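Guides > Open data > Council spending > Cleaning up a spending file

By Elvia Barajas
March
7 min read

Matching supplier names in a city spending file

Quick one, written between meetings. Three people asked me how I got the Bollinport payments list down to something you can sort by supplier, so these are the steps. You need a spreadsheet program and OpenRefine. No coding.

What you start with

Bollinport puts out its payments over $50 as a CSV, one per quarter. Mine had 1,956 rows. Columns are date, department, supplier, description, amount. The supplier column is the mess. It gets typed in by whoever is processing the invoice, so one company can show up as "Titska Ltd", "TITSKA LTD.", "Titska Limited" and once, memorably, "Titksa". Add up by supplier without fixing that and your totals are garbage.

Step 1. Keep the original

Save the download somewhere and don't touch it. Work on a copy. I name mine payments_raw and payments_work. If somebody from the city asks where a figure came from you want to be able to walk back to thier file.

Step 2. Add a row number

New column on the left, call it row_id, fill it 1 to the end. Do this before any sorting. Takes ten seconds and saved me twice.

Step 3. Look at the amounts

Open the copy in your spreadsheet. Sort by amount, low to high. Things to check:

- Negatives. Usually credits or corrections. Leave them in, but flag them in a new column.
- Amounts stored as text. They line up on the left of the cell. Strip out the dollar sign and the commas, then convert.
- Blank amounts. I had 2. Both were subtotal lines left in the export. Delete those from the working copy and write down the row_id.

Step 4. Load it into OpenRefine

Create Project, pick the working CSV, check the preview. If the accents look wrong (Chávez showing up as ChÃ¡vez is the classic) change the character encoding to UTF-8 right there on the preview screen. Don't fix accents by hand later. You'll miss some.

Step 5. Trim and collapse

Supplier column > Edit cells > Common transforms. Run these in order:

- Trim leading and trailing whitespace
- Collapse consecutive whitespace
- To uppercase

Uppercase looks ugly, fine. You can make a display column at the end. I'd copy the supplier column first and call the copy supplier_clean, then do all this on the copy. Should have said that at the top of the step.

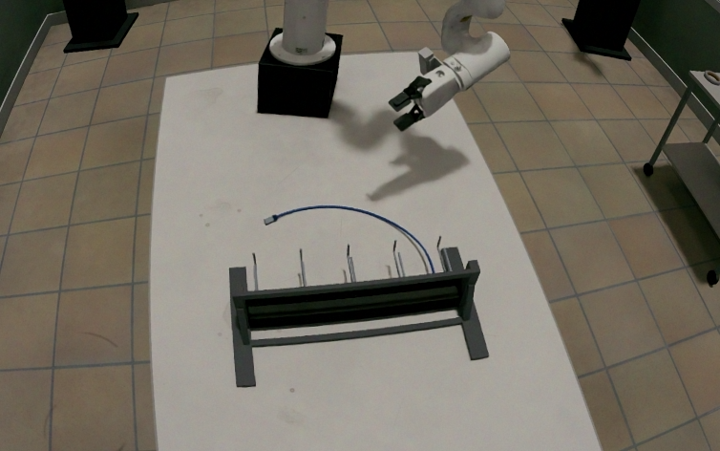
Step 6. Cluster

Supplier_clean > Edit cells > Cluster and edit. Start with the key collision method, fingerprint. It's strict, so most of what it offers will be right. Read each one anyway, tick the good ones, type the name you want, Merge Selected and Re-Cluster.

Then switch to nearest neighbor. Much looser. This is where it will try to merge two different companies with similar names — I got offered Illow Paving and Illow Packing as a pair, and those are separate businesses. When in doubt don't merge. A missed match makes one total a bit low. A bad match makes it wrong and it's a pain to unpick.

When I finished there were 228 suppliers left in the list.

Step 7. The ones clustering can't catch

Old names and new names. Trading names. A company that got bought. Software won't know. Sort by total and go down the biggest ones by hand, checking against the state business registry. Keep a little two-column table: name in file, name you used. Publish that table with your results so people can argue with it.

Also watch for individuals. Some rows will be foster carers or sole traders, and the city is supposed to redact those but doesn't always. If you spot a private person's name, leave it out of anything you post and email the finance office so they can pull it.

Step 8. Export and check the sum

Export > Comma-separated value. Open it back up, add up the amount column, compare with the raw file. The difference should be exactly the rows you deleted in step 3. If it isnt, something got lost in the text conversion, go back and look for parentheses — some exports write negatives as (120.00) and the spreadsheet reads them as text.

Step 9. Pivot

Rows = supplier_clean, values = sum of amount, plus a count of payments. Sort by sum. Put department in the columns if you want to see who is buying what. Fair warning, departments get renamed too, so before you compare quarters do steps 5 and 6 on that column as well.

Saving your steps

In OpenRefine go to Undo / Redo > Extract and copy the JSON into a text file. Next quarter load the new CSV, hit Apply, paste it in. Most of the merges will run again on their own and you only have to deal with new names. Column names have to be the same though. Bollinport changed "Supplier" to "Supplier Name" last time and the whole thing fell over until I renamed it back.

I'll do a separate page on joining this to the contracts register.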